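About Istden

Istden is an independent school of philosophy and political thought. We teach evening courses for adults, run a reading room and publish a small number of books each year. We do not grant degrees, and you do not need one to study with us.

The school began as a reading group of 4 people working through Spinoza's political writings. Pejman Asadi and Ladan Vahidi had both taught in university departments and wanted to read whole books with people who had jobs during the day. The group met in the Vahidi family's front room until it outgrew the chairs.

What we teach

Courses run for ten weeks, and each one covers a single book or a single question. Recent courses have dealt with Hegel's Philosophy of Right, Arendt on revolution, and the idea of the general will from Rousseau onward. Kianoush Mohammadi teaches an introductory course in logic every March. It fills early.
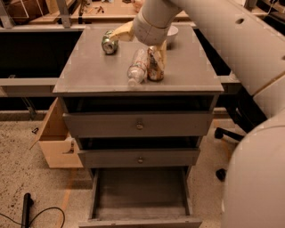
Classes are held to a size where everyone can speak. Students are asked to read about 70 pages a week, sometimes less when the text is hard - the Hegel course moves at its own pace. There are no exams. Those who want written comments may hand in an essay at the end of the term, and the tutor will reply at length.

The reading room

Our reading room holds 3000 volumes, most of them in philosophy, history and political theory. The core of the collection came from the library of the Mousavi bookshop when it closed. Jamshid Vahidi keeps the catalog, which can be searched at the front desk. Books may be used by anyone enrolled in a course and borrowed by members for four weeks at a time.
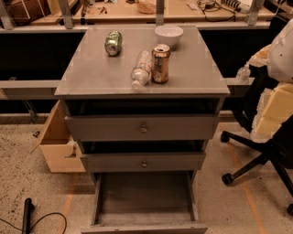 Cans, a plastic bottle and a small white bowl on a gray cabinet.

Publishing

Utimlow is the school's imprint. It publishes lectures given here, along with new translations of shorter works. Print runs are usually 700 copies. Negin Safavi edits the list and reads all submissions herself, so replies can take a few months. Please send a sample chapter and a one-page outline - not the full manuscript.

How we are funded

Course fees pay for teaching and rent. Book sales cover most of the cost of printing. We take no money from political parties, and tutors are free to disagree with one another in print, as several of them have.

Joining a course

Enrollment opens six weeks before each term. Reduced fees are available to students, retired people and anyone out of work. Write to the office with the name of the course and a phone number, and we will send the reading list and a fee form.

Page last revised 15 September 2022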